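We use cookies to remember your basket and count visits. By carrying on you agree to this. Accept | Settings

Jornus Lighting, Trostthorpe - Your questions

Which fitting do I need?
Look at the base of the old bulb. Most ceiling lights in this country take a bayonet cap, which has two small pins. Many table and bedside lamps take a screw, either large (E27) or small (E14). If you are unsure, bring the old one to the counter.

Can I put a brighter LED in my lamp?
Usually, yes. Check the label inside the shade for the highest wattage allowed. If it says 40 watts, an LED drawing 4 or 5 watts is well inside that. Switch off at the wall and let the old bulb cool before you change it.
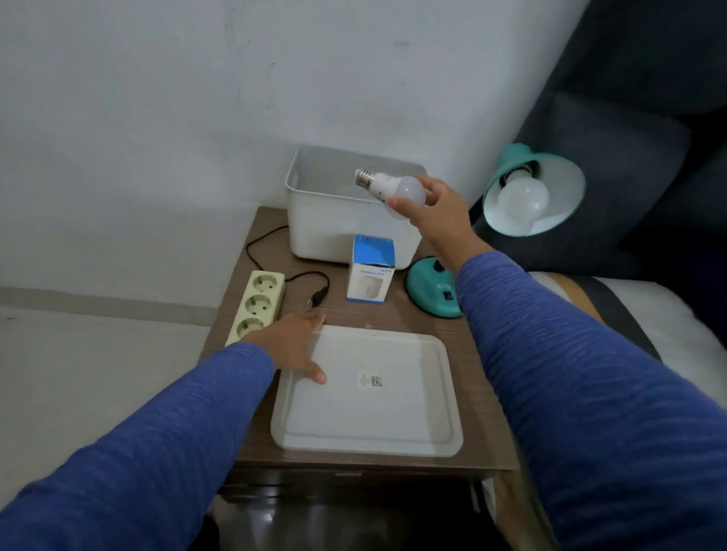 Do your bulbs dim?
Only those marked dimmable on the box. Older dimmer switches can make an LED flicker or buzz - changing the switch normally cures it.

How long does delivery take?
Orders placed before 2 pm leave the same working day. Virág shades are made to order and take about four weeks.

What if something arrives broken?
Keep the packaging and write to Rima Qudah in customer service. You have 56 days to return anything unused.

Where can I take dead bulbs?
LEDs should not go in the household bin or the bottle bank. We have a collection box by the till, and the council tip takes them too.

Contact: Jornus Lighting, Trostthorpe | © Jornus Lighting | Back to top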